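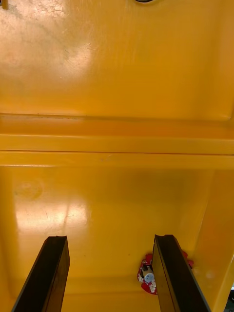
Robot Handling Lab, Handout 4
Wrist cameras and grippers in bins
Instructor: Elsa Strömberg. Lab hours: Stijn Leemans, Clellside building.

Last session we picked parts off an open table. This week the parts are inside a container with walls, and two things change. The fingers have less room, and the wrist camera gets much more reflected light.

1. Grippers
We have two sets of parallel fingers, the Tilel and the Wuyts. Run the same picks with both before you form an opinion. Start each pick with the gripper fully open and note whether either finger touches a wall on the way down.

2. Glare
A glossy yellow bin throws pale patches back at the camera. Inside a patch the color washes out toward white, and scuffs and specks can be read as edges. If you segment by color, a red object on a yellow floor is an easy case. A white part is harder - it can look much like the glare. Lower the exposure first, then try moving the lamp. Change one at a time.

3. Occlusion
With the camera at the wrist, the fingers are always in view and will hide part of the floor. When an object sits behind a finger, the detector may return two pieces for one item. Take a second view with the wrist turned before you commit to a grasp.

4. Procedure
Load the bin profile on the Iviro controller. Do 6 picks near the middle of the floor, then 6 close to a side wall, for each set of fingers. Save the camera view just before closing. The February group logged 342 picks this way, and their sheet is in the course folder if you want something to compare with.

5. What to hand in
One table per finger set: start position, wall contact (yes/no), object lifted (yes/no), remarks. Add one paragraph on which set you would use for bin work. Due August 7, 2025.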